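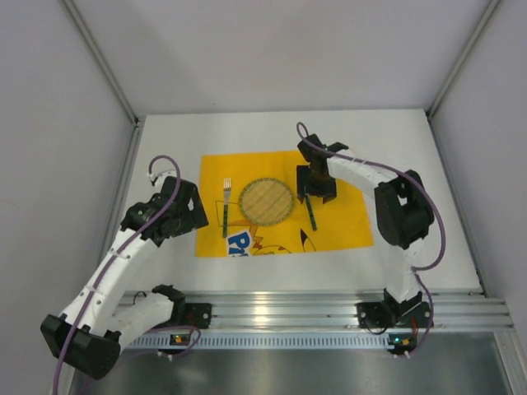 打印本页 | 用电子邮件发送

4.2 餐垫、盘子与左右两侧：摆放顺序的观察

前一节谈的是厨房里的取放，从柜子到托盘，再从托盘到桌边。这一节我们想慢下来，专门说一说餐具落到桌面以后的事情。按理说，一只盘子、一把叉、一把刀，再加一张餐垫，是再普通不过的一套东西，许多家庭每天都要摆上两三回，谁也不觉得有什么可写。可是我们在 Skekport 走访的那段日子里，越看越觉得这一小块桌面很有意思，几乎每户人家都有自己的讲究，而且问起来的时候，主人往往要先想一想，才说得出那讲究是什么。

本节的材料来自 12 户家庭，前后一共记录了 300 次摆桌。走访由 Ifor Bevan 和笔者分头进行，入户时间尽量选在晚饭前，好让主人照平常的样子来，不必特意为我们准备。记录的起点定在餐垫落到桌上的那一刻，终点定在摆桌的人把手收回、转身去做别的事。中间若有人来回调整（这种情形比我们预想的多得多），就一并记下来，不另起一条。

先说餐垫。在西式单人餐位里，餐垫相当于给一个人划出的地盘，盘子居中，叉在左，刀在右，这套规矩大多数受访者都能脱口而出。真正因人而异的是餐垫本身摆得正不正。有的家庭一定要让垫子的长边与桌沿平行，差一点都要伸手去拨；有的家庭则随手一放，斜着也照样吃饭。图 3 中的餐垫就略有一点斜，颜色是很亮的橙黄，放在白色桌面上格外显眼，那一点倾斜也就比较容易看出来。我们后来请几位受访者谈谈类似的摆法，意见分得很开，一位做了多年家务的老太太说这样子她“坐不住”，她的儿子却说，要不是母亲提起来，他根本不会留意。

餐垫斜了以后，盘子和刀叉究竟跟着谁走，是我们花了不少篇幅讨论的问题。一种做法是跟着垫子走，垫子斜多少，刀叉也斜多少，整个餐位像是一起转了个小角度；另一种做法是跟着坐的人走，刀叉正对着身体，垫子爱怎样便怎样。实际观察下来，两种做法常常混在一起，同一个餐位里，左边一件和右边一件未必听同一个道理。

图 3　单人餐位：餐垫、圆盘、叉与刀。叉在盘左，近乎竖直，叉齿朝向桌子远端；刀在盘右，略斜，下端偏向右侧。

像图 3 这样左直右斜的组合，在我们的记录里并不少见。Sota Ogura 在读本节初稿时提出，惯用手可能在其中起了作用，右手放下的东西和左手放下的东西，手腕转的角度本来就不同。这个想法我们觉得很有道理，只是目前的记录表里没有逐次注明用的是哪只手，只好留待下一轮走访再补。写到这里不免有些惋惜，当初设计表格的时候，我们一心想着物件，倒把手给忘了。

再说盘子。盘子是整个餐位里最不挑方向的一件，圆的，转到哪里都一样，至少道理上如此。可是一旦盘面有了纹理，事情就微妙起来。图 3 里的圆盘，盘面是浅浅的棕黄，看着像木头，带有斜向的淡淡波纹，外面围一圈窄窄的深绿色花边，与刀叉柄上的深绿花纹正好呼应。在我们走访的家庭里，凡是用带纹理盘子的，都有人会不自觉地把它转一转，让纹路横过来或者竖过来，问他们为什么，回答多半是“顺眼一点”。Bevan 在笔记里把这个动作叫作“找纹”，我们觉得贴切，后文就沿用了这个叫法。成套的餐具似乎会助长这种习惯：盘边和刀叉柄一旦花色相同，人们就更愿意把它们当作一组来看，哪一件不合群，也就更容易被发现。

儿童餐垫值得单独说几句。在这批家庭中，有 5 户长期使用印着卡通图案的餐垫，其余各户偶尔也会拿出来，多半是因为有小客人要来。带图案的餐垫有一个素色餐垫没有的好处，就是它自己会告诉你哪边朝前。图 3 中的印花集中在餐垫下半部，有白蓝相间的一块字样，能认出的部分像是“Pi”，旁边还有卡通头像的轮廓，再往右是一只带黑尖的尖耳朵。对还不识字的孩子来说，图案朝着自己，垫子就算摆对了，这比“长边对着桌沿”好懂得多，也好记得多。

不过图案同样会带来麻烦。盘子往垫子中间一放，画面难免要遮去一块，叉和刀又各占去一条。我们遇到过 2 个孩子，为了不让盘子压住喜欢的角色，硬是把盘子推到垫子的一角，叉和刀都没了地方，只好并排挤在一边。家长起初还纠正，后来也就由着他们去了。其中一位母亲说得很坦然：饭能吃下去就好，叉子在哪边，长大了自然会知道。我们很喜欢她这句话，但也得老老实实补上一笔，她家大女儿已经上中学，叉子至今仍然常常放在右边。

本地一家餐具店 Sekiguchi 的店员也向我们谈到过类似的体会。她说顾客挑儿童餐垫时，喜欢把盘子拿来在上面比一比，看画面还剩多少；图案偏在一侧或者偏在下方的款式，比图案居中的好卖些。这只是一位店员的印象，我们没有销售记录可以核对，写在这里，是觉得它和入户时看到的情形对得上。

综合这些观察，我们倾向于把餐位的摆放看成两层事情。第一层是左右关系，叉左刀右，这一层相当稳定，大人很少弄错，弄错了也多半会自己换过来。第二层是角度和间距，这一层松得多，随垫子、随心情、随当天菜多菜少而变，同一个人在同一张桌子上，隔一天也可能摆出不一样的样子。以往的家务研究谈摆桌，注意力大都放在第一层，第二层往往一句“大致整齐”就带过去了。我们这一节写得啰嗦，用意也就在这里，想把那句“大致整齐”稍稍展开一点，看看里头装着些什么。

还有一点局限需要交代。走访集中在 December 以后的冬季，各家饭菜以热汤和炖菜居多，不少餐位上本该另有一把汤匙。为了便于比较，本节的讨论只取盘、叉、刀三件，汤匙和杯子放到 4.3 节再谈，届时也会一并讨论餐后收拾时的次序，那又是另一番热闹了。

本节修订于 2020-05-02

打印本页 | 用电子邮件发送

相关条目
4.1 从柜子到托盘：厨房里的取放路线
4.3 汤匙、杯子与餐后收拾的次序
附录 B：Skekport 入户记录表（空白样张）
Gurkadeo 家庭日常物件访谈摘编
Utus 读书会笔记：桌布还是餐垫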